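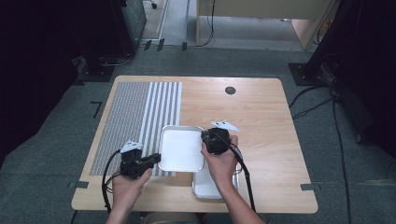 Kalliopi reckons a recipe list without oven temps is useless, and fair enough, so I've added a column for them.

I typed up 414 recipes from my nan's Dandcombe cards, one row each. Spelling is hers, so "zuchini" stays. Ounces got converted to grams, cups I left alone.
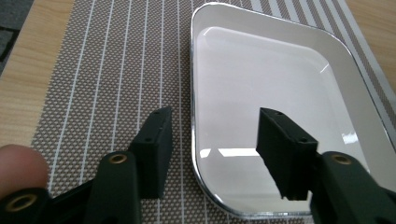 Could the slices be split from the biscuits, Joar asked in March. Done! Look under "type". I still haven't touched the 91 jam cards, sorry.
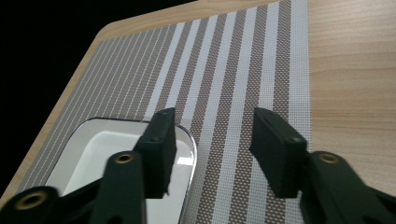 Striped placemat on the table.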